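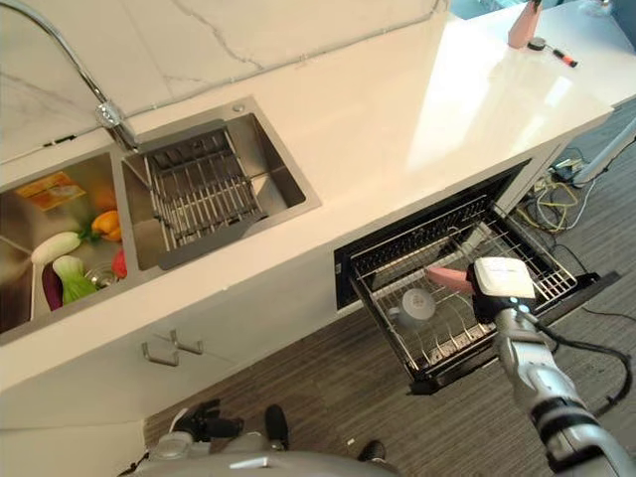 툰드브리지 올드카 동호회 정기 회의 회의록

일시: 1월 3일 금요일 저녁
장소: 툰드브리지(Tundbridge) 모임방
참석: 운영진 및 정회원 (서명부 별도 보관)
불참 연락: 전시 담당, 홈페이지 담당 (전시 담당은 서면 보고로 대체)
기록: 서기

개회 및 지난 회의록 확인

회장이 개회를 알리고 안건 순서를 읽음. 순서 가운데 공동 프로젝트 차량 건을 가을 행사 결과 보고 뒤로 옮기자는 요청이 있어 그대로 받아들임.

지난 회의록은 미리 게시판에 올린 것으로 낭독을 대신함. 수정 요청이 하나 있었음. 왜건을 소유한 회원이 "도색 완료"로 적힌 자기 차량의 상태를 "하도 작업 완료"로 고쳐 달라고 함. 상도는 날이 풀린 뒤에 올릴 예정이라고 함. 수정하여 승인.

지난 회의에서 넘어온 일

차고 뒷문 경첩은 교체함. 문이 아래로 처지던 문제는 없어졌으나 비가 들이치는 틈은 그대로 남아 있음. 고무 문풍지를 대기로 하고 재료는 다음 작업일에 차고 관리 담당이 가져오기로 함.

공용 용접기의 접지 집게가 헐겁다는 신고가 있었음. 공구 담당이 집게를 새것으로 바꾸고 케이블 피복도 확인함. 사용한 사람은 케이블을 둥글게 감아 걸어 두어야 하는데 바닥에 그냥 두고 간 경우가 여러 번 있었음. 누가 그랬는지는 따지지 않고 전체 회원에게 다시 알리기로 함.

회원 배지 시안은 아직 받지 못함. 제작소에서 금형을 새로 파야 한다고 하여 견적을 다시 요청한 상태임. 다음 회의로 넘김.

가을 행사 결과 보고

전시 담당이 서면으로 제출한 내용을 서기가 대신 읽음. 지난 10월 플럴트사이드(Plultside) 광장에서 연 가을 전시회에는 차량 119대가 등록함. 사전 등록 차량 중 당일 오지 못한 차량은 이 숫자에서 뺌. 등록비 수입으로 광장 사용료와 보험료, 간이 화장실 임차료를 모두 치렀고 남은 금액은 동호회 계좌에 넣음. 상세 내역은 서기에게 요청하면 열람할 수 있음.

좋았던 점으로는 차종별 구역을 바닥 표시로 미리 나누어 둔 것, 그리고 시동을 걸어 보이는 시간을 오전과 오후에 따로 잡은 것을 들었음. 광장 옆 주민들에게 그 시간을 미리 안내한 덕에 소음 민원이 적었다고 함.

고쳐야 할 점도 보고됨. 들어오는 길이 좁아 트레일러를 끌고 온 차량이 줄을 막음. 트레일러 차량은 이른 시간에 따로 들여보내거나 강변 쪽 주차장에서 차를 내려 자력으로 들어오게 하자는 의견이 나옴. 자력 주행이 안 되는 차량, 곧 엔진을 아직 얹지 않은 차체나 작업 중인 차량을 어떻게 할지에 대해 이야기가 길어짐. 한 회원은 작업 중인 차량을 보러 오는 사람이 많으니 받아야 한다고 했고, 다른 회원은 지난번에 차체를 손으로 밀어 넣느라 뒤차들이 오래 기다렸다고 함. 결론은 작업 중인 차량을 받되 전날 저녁에 반입하고 야간 경비 구역 안에 둔다는 것임. 경비 업체에 추가 요금이 드는지는 전시 담당이 알아보기로 함.

심사 방식에 관해서는 불만이 접수됨. 순정 복원 차량과 개조 차량을 한 부문에서 심사한 것이 맞지 않는다는 내용임. 개조 차량 소유자 쪽에서는 순정도를 보는 항목에서 점수를 잃을 수밖에 없다고 했고, 복원 차량 소유자 쪽에서는 도색 광택만 보고 관람객 표가 몰린다고 함. 심사표를 순정 복원과 개조의 2종으로 나누는 안을 표결에 부쳐 가결함. 엔진을 같은 제조사의 다른 형식으로 바꾼 차량은 어느 쪽인지 질문이 나왔고, 소유자가 등록할 때 스스로 고르게 하되 접수 뒤에는 바꾸지 못하는 것으로 정리함.

관람객 투표함은 내년에도 두기로 함. 다만 투표용지에 차량 번호판을 적게 했더니 읽을 수 없는 글씨가 많았으므로, 다음에는 앞유리에 붙인 접수 번호를 적도록 용지를 고침.

공동 프로젝트 차량 (툴토라 쿠페)

동호회가 함께 작업하고 있는 툴토라(Tultora) 쿠페의 진행 상황을 정비 담당이 보고함.

차체는 회전 거치대에서 내려 원래의 받침대 위에 올려 둠. 운전석 쪽 바닥판은 부식이 심해 잘라 내고 새 판을 용접함. 조수석 쪽은 앞부분만 때웠고, 시트 레일이 지나는 곳은 원래 철판을 살림. 용접 부위는 갈아 낸 뒤 방청 프라이머를 칠했으며 이음매 실링은 아직 하지 않음. 실링은 차고 안이 너무 추우면 제대로 굳지 않으므로 난방기를 미리 틀어 둔 날에 하기로 함.

엔진은 분해가 끝나 헤드와 블록을 브륀욜프스도티르(Brynjólfsdóttir) 기계가공소에 맡김. 가공소에서 헤드 면을 측정한 결과 휨이 있어 평면 가공이 필요하다는 연락을 받음. 블록은 실린더 벽에 세로로 긁힌 자국이 있어 보링을 해야 하고, 그에 맞추어 오버사이즈 피스톤을 구해야 함. 크랭크축은 저널을 연마하면 계속 쓸 수 있다고 함. 밸브 가이드는 모두 교체하기로 함.

가공비를 놓고 논의가 있었음. 블록을 다시 살리는 대신 상태 좋은 중고 엔진을 사서 얹자는 의견이 있었으나, 차대와 엔진의 번호가 맞는 차량이어서 원래 블록을 쓰는 편이 낫다는 의견이 더 많았음. 처음 이 차를 들여올 때 원래 엔진을 유지한다고 정해 둔 기록도 있음. 원래 블록으로 진행하기로 하고, 견적이 예산을 넘으면 가공을 시작하기 전에 운영진에게 다시 알리는 것을 조건으로 붙임.
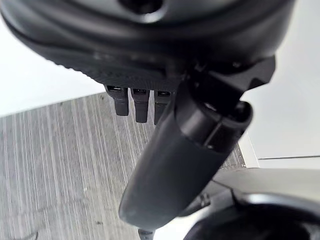 변속기는 입력축 베어링에서 소리가 났던 것으로 기록되어 있으나 아직 열어 보지 않음. 열어 본 다음 부품 목록을 만들기로 함. 클러치판과 릴리스 베어링은 상태와 관계없이 새것으로 간다는 데 이견이 없었음. 플라이휠은 엔진 부품과 함께 가공소에 보내 면 가공 여부를 물어보기로 하고, 운반은 정비 담당이 맡음.

제동 장치에 대해서는 앞바퀴를 디스크로 바꾸자는 제안이 다시 나옴. 찬성하는 회원은 이 차를 회원들이 번갈아 주말에 몰고 나갈 것이라면 요즘 교통 흐름에서 멈출 수 있어야 한다고 함. 반대하는 회원은 드럼도 제대로 조정하면 충분하고, 디스크로 가면 휠 안쪽 간격이 부족해 순정 휠을 쓰지 못한다고 함. 순정 휠이 들어가는 변환 키트가 있는지 확인되지 않아 표결하지 않음. 정비 담당이 허브 치수와 휠 안쪽 치수를 재어 다음 회의에 가져오기로 함. 마스터 실린더를 이중 회로식으로 바꾸는 것은 앞쪽 방식과 상관없이 하기로 함.

연료 탱크는 안쪽에 녹이 있어 세척과 코팅을 외부 업체에 맡길지, 새 탱크를 살지 정해야 함. 세척해 쓴 경험이 있는 회원이 코팅이 벗겨져 연료 라인을 막은 적이 있다고 하여 새 탱크 쪽으로 의견이 기움. 원래 탱크의 주입구 위치와 같은 재생산품을 찾을 수 있으면 구입하고, 찾지 못하면 다시 논의함.

배선은 전체를 새로 짜기로 이미 정해져 있음. 이번에는 퓨즈함 위치만 정함. 원래 자리인 대시보드 아래는 손이 들어가기 어려워 글러브박스 안쪽으로 옮기자는 안이 있었고, 겉에서 보이지 않는다는 점에서 모두 동의함. 배선도는 전기 담당이 새로 그려 차고 벽에 붙이고 사본을 차량 파일에 넣음. 선 색은 원래 배선도의 색을 따르고 추가되는 선만 다른 색을 씀.

실내는 급하지 않은 것으로 미룸. 다만 떼어 낸 시트를 차고 다락에 그냥 올려 두어 쥐가 스프링 안으로 들어갈 우려가 있음. 비닐로 싸면 습기가 차므로 천으로 덮고 덫을 놓기로 함. 계기판은 상자에 따로 담아 서기의 집에 보관 중임.

외장 색은 투표를 거쳐 정하기로 했으나 후보가 아직 모이지 않음. 차대 명판에 적힌 도장 번호로 원래 색을 확인했더니 옅은 녹색 계열로 나옴. 원래 색으로 가자는 회원과 짙은 남색으로 하자는 회원이 있음. 색 견본판을 칠해 햇빛 아래에서 비교한 다음 정하자는 의견에 따라 도장 담당이 견본판을 준비하기로 함.

겨울철 보관

회원 차량을 동호회 차고에 보관하는 문제를 다룸. 신청이 자리보다 많음. 현재 보관 중인 차량 가운데 오랫동안 작업이 없는 차량이 있다는 지적이 나옴. 소유자에게 연락해 봄까지의 작업 계획을 받고, 계획이 없으면 자리를 내주도록 요청하기로 함. 강제로 옮기지는 않음.

보관 차량은 배터리 음극 단자를 분리하고, 연료를 가득 채우거나 완전히 비우고, 열쇠를 열쇠함에 넣어야 함. 열쇠가 없어 옆 차를 빼지 못한 일이 또 있었음. 열쇠를 두고 가기 꺼리는 회원은 차고에서 가까운 곳에 사는 회원에게 맡기고 그 연락처를 앞유리에 적어 둘 것.

부동액 농도를 재는 비중계가 공구함에 있으니 쓰고 제자리에 돌려놓을 것. 물만 채워 둔 차량이 있으면 바로 공구 담당에게 알릴 것. 난방기는 사람이 있을 때만 켜고, 도료와 신너는 난방기와 같은 쪽 벽에 두지 않음. 소화기 점검표는 차고 관리 담당이 갱신함.

봄 주행 행사

봄에 플럴트사이드까지 단체 주행을 하는 안이 상정됨. 경로는 해안도로와 고개를 넘는 길이 후보로 올라옴. 고개 쪽은 경치가 좋지만 오르막이 길어 냉각 계통이 약한 차량이 과열될 수 있음. 해안도로는 신호가 많아 행렬이 끊김. 답사를 한 뒤 결정하되, 고개로 갈 경우 정상 휴게소에서 반드시 쉬는 것으로 함.

참가 차량은 최대 30대로 제한함. 휴게소 주차 면적을 고려한 것임. 정회원의 신청을 먼저 받고 자리가 남으면 손님을 받음. 비회원 차량도 출발 전에 제동등과 방향지시등, 타이어 상태 확인을 받아야 하며 확인을 통과하지 못하면 행렬에 들어올 수 없음. 타이어는 트레드가 남아 있어도 옆면이 갈라졌으면 통과시키지 않기로 함. 오래된 타이어의 제조 시기 제한을 두자는 의견이 있었으나 기준을 두고 의견이 갈려 이번에는 권고로만 둠.

행렬은 2개 조로 나눔. 느린 차가 앞조에 서고, 뒷조는 간격을 두고 출발함. 각 조의 맨 뒤에는 견인줄과 점프선, 예비 냉각수를 실은 차량을 배치함. 무전기는 조장과 맨 뒤 차량만 쓰고, 운전 중 단체 대화방에 글을 올리지 않음. 고장 차량이 생기면 맨 뒤 차량이 남고 나머지는 다음 휴식 장소까지 그대로 감.

점심 장소는 정하지 못함. 지난번 식당은 주차장이 자갈이어서 차체가 낮은 차의 소유자들이 불편해함. 포장된 주차장이 있는 곳을 찾아보기로 함.

부품 장터

회원끼리 쓰지 않는 부품을 내놓는 장터를 차고 앞마당에서 열자는 제안이 있었음. 반대 없음. 날짜는 다음 회의에서 정함. 기름이 남은 부품은 빼 오고, 밑에 깔 것을 각자 준비함. 팔리지 않은 물건은 그날 가져가야 하며 차고에 두고 갈 수 없음. 예전에 남은 범퍼와 문짝이 아직 통로를 막고 있음. 주인이 나타나지 않으면 다음 작업일에 고철로 처분하고, 처분 전에 사진을 게시판에 올림.

에어백과 충전된 에어컨 부품은 거래하지 않기로 함. 출처를 알 수 없는 차대 명판도 받지 않음.

홈페이지와 회지

홈페이지 담당이 불참하여 짧게 다룸. 정비 자료 게시판의 검색이 되지 않는다는 신고가 있어 담당에게 전달함. 오래된 부품 목록을 스캔한 파일이 크기 때문에 열리지 않는다는 회원이 있음. 파일을 나누어 다시 올려 달라고 요청함.

회지에는 툴토라 쿠페의 바닥판 작업을 싣기로 함. 회원 차량 소개 난의 원고가 부족하니 길지 않아도 되고, 차를 산 경위와 손본 부분만 적어 보내도 됨. 원고 마감은 게시판에 따로 공지함.

기타 의견

작업일에 늦게까지 판금 망치 소리가 난다는 이웃의 말이 전달됨. 해가 진 뒤에는 판금과 그라인더 작업을 하지 않기로 하고 차고 문 안쪽에 안내를 붙임. 볼트 조립이나 배선 작업은 계속해도 됨.

공용 토크렌치를 교정 보낼 때가 되었음. 교정을 보낸 동안 쓸 것을 빌려주겠다는 회원이 있어 공구 담당이 받아 두기로 함. 쓰고 나서 눈금을 가장 낮은 값으로 풀어 둘 것을 다시 당부함.

신입 회원의 차고 사용 교육을 누가 할지 질문이 나옴. 지금까지는 그날 있는 사람이 알려 주었으나 리프트 사용법이 사람마다 다르게 전해지고 있음. 공구 담당과 차고 관리 담당이 함께 한 장짜리 안내문을 만들고, 안내문에 서명한 회원만 리프트를 쓰게 함. 기존 회원도 해당됨. 기존 회원까지 서명을 받는 것은 지나치다는 말이 있었으나 보험 문제를 들어 예외 없이 하기로 함.

폐유통이 거의 찼음. 수거 업체에 연락함. 냉각수와 브레이크액을 폐유통에 섞어 부으면 업체가 가져가지 않으므로 통의 이름표를 확인하고 부을 것.

담당별 할 일

정비 담당: 플라이휠 운반, 앞 허브와 휠 치수 측정, 변속기 분해 후 부품 목록 작성
전기 담당: 새 배선도 작성
도장 담당: 색 견본판 준비
전시 담당: 전날 반입 차량의 야간 경비 요금 확인, 심사표 분리안 작성
공구 담당: 토크렌치 교정 의뢰, 리프트 안내문 초안
차고 관리 담당: 뒷문 문풍지, 소화기 점검표, 폐유 수거 연락, 판금 작업 시간 안내 부착
서기: 장기 보관 차량 소유자에게 연락, 주인 없는 부품 사진 게시, 용접기 케이블 정리 공지
주행 담당: 고개와 해안도로 답사, 점심 장소 물색

다음 회의

일정은 답사 결과가 나오는 대로 게시판에 공지함. 배지 견적, 앞 제동 방식, 외장 색, 부품 장터 날짜를 우선 안건으로 올림. 추가 안건은 서기에게 미리 알릴 것.

더 이상의 의견이 없어 회장이 폐회를 알림.

작성: 서기
확인: 회장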